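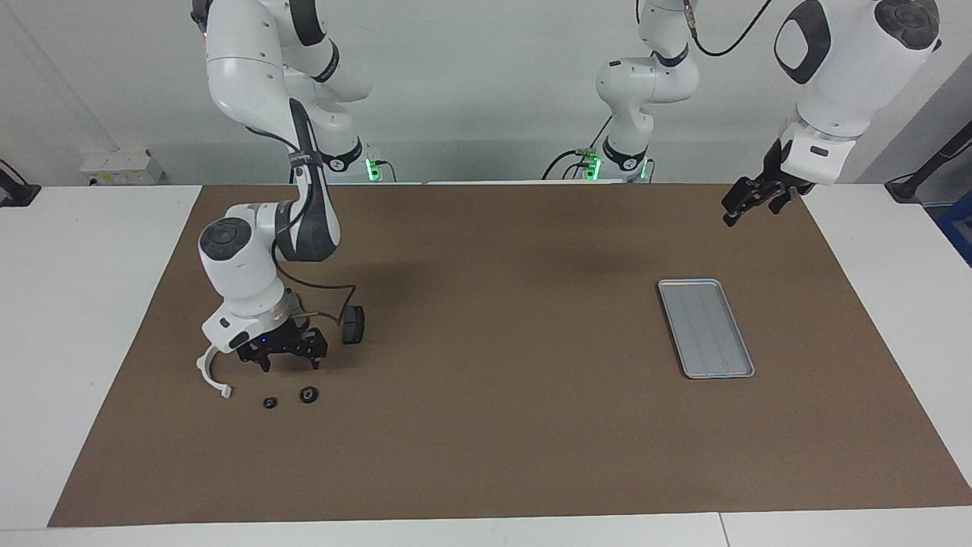 What color should a work mat be if you handle a lot of small black parts?

Brown does very well, or any plain middle shade with a dull finish, so long as it's lighter than the parts and doesn't throw the lamp back in your eyes.

I get asked this more than I ever expected when I started writing about my bench habits, and I always end up giving a much longer answer than people wanted, so pour yourself something. My first mat was black. I bought it from Zadaron when I was just getting going, and I thought it looked terribly professional (it did!), and then I spent most of June on my knees with a flashlight. A black washer on a black mat is gone the moment you look away from it. I had a bag of 200 of them from Lutwood, and I would not like to say how many made it into anything.

A big brown mat on a white table is what I'd tell anyone to go for now. The two little black round pieces lying close together on it, one like a plain ring and the other a shade bigger, something like a gear or a threaded nut, stand out without any hunting at all. You want the mat to cover most of the table too. I know the small ones are cheaper, and I know you think you'll only work in the middle. You won't. Parts wander, and a ring that lands on its edge will travel farther than you'd believe.

The other half of it is where things go once they've been looked at. For years I used jar lids, and my grandmother's saucers before that, and they're fine for one kind of part. As soon as there are two kinds that look nearly alike, I want something with divisions in it, and a raised rim, and enough weight that my sleeve doesn't take it along for a ride. I paid 28 dollars for my Fehr dish, which felt like a lot on the day and hasn't bothered me a bit after that. 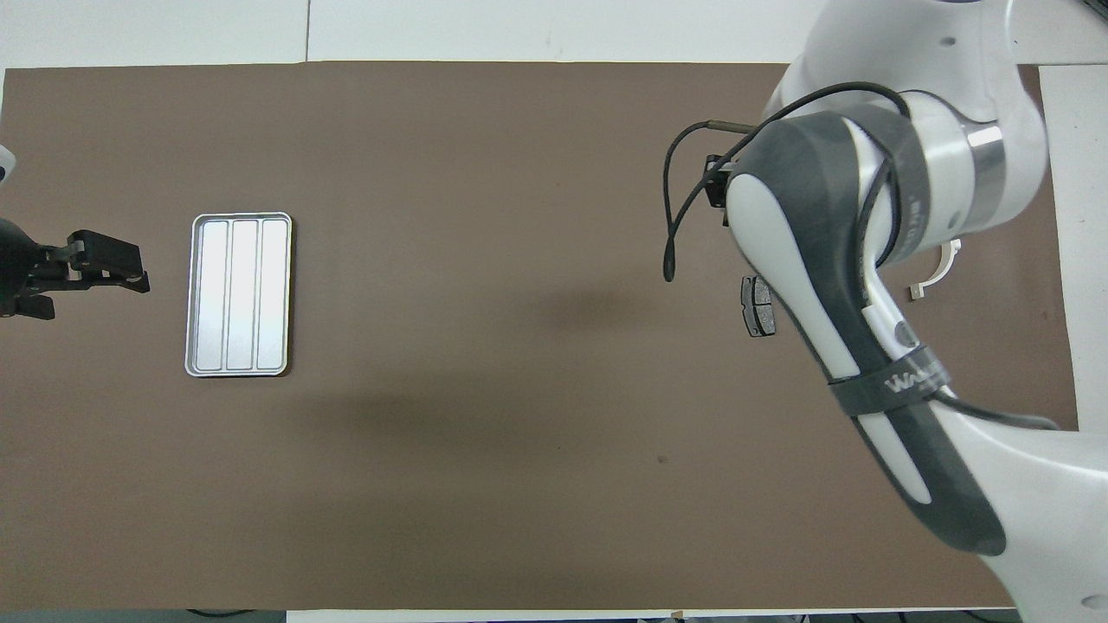

Humaira Shaikh wrote to me that she never sorts by size at all, only by what goes on first, left to right, and that she hasn't had a leftover nut on the table since she began. I've been turning that over all week. With three long sections, like the silver tray (or lid, it would do nicely either way), you could have first, next and last, and the shallow grooves would be plenty for anything that doesn't roll.

I'm going to try her way on the Wuseck clock, which has 4 rings that look the same to me and apparently aren't. If anyone else sorts by order, do tell me what you do with the spares.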